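Finding out why the hand drops wheel covers

Prukia's manual blames dropped parts on "insufficient grip force" and tells you to raise it. I did that for most of January and got cracked clips. Try the steps below before you touch the force setting.

1. Stop the arm and wait for the status light. The Trellel controller says "idle" while the fingers are still closing, so don't reach in on its word alone.

2. Run the pick from the shelf by itself, at 20 percent speed. Watch the rim.
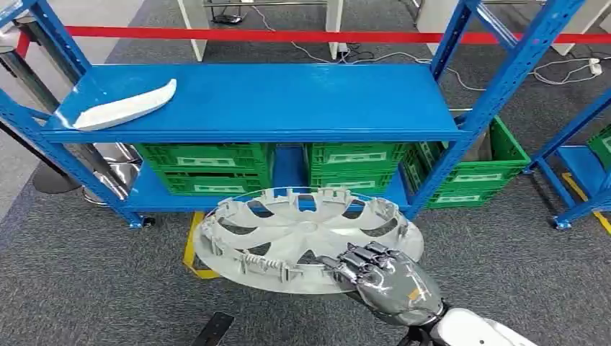
If the cover sags before the arm has moved away from the shelf, your grasp point is wrong and no amount of force will fix it. Move it 3 mm toward the hub and run it again. Gudrun Petersen swears by 5 – I've seen that hit the clips.

3. Run the place by itself. Log finger current from first contact until release.
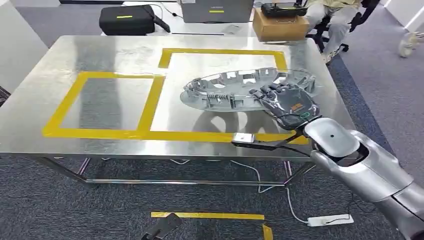 Hand on the wheel cover, which reaches past the right-hand tape outline.

A cover outside its outline doesn't prove a bad release. It could have shifted in the hand long before. Compare the current log with the one from step 2, and if they match, leave the release timing alone.

4. Check the fingers with power off. 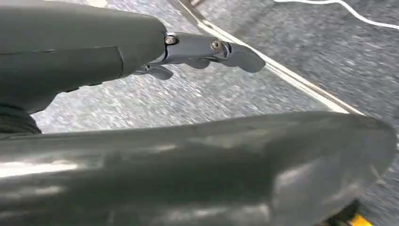
Backlash is what the Kohlhase service sheet never mentions. Push each fingertip sideways and feel for play. Then try a driver on the round screws along the linkage, both the one where it meets the housing and the one farther out. If either turns easily, you've probably found your fault.

5. Repeat the full cycle 60 times. Foltberg claims 1,000 picks between checks. I wouldn't trust that until your own log says so.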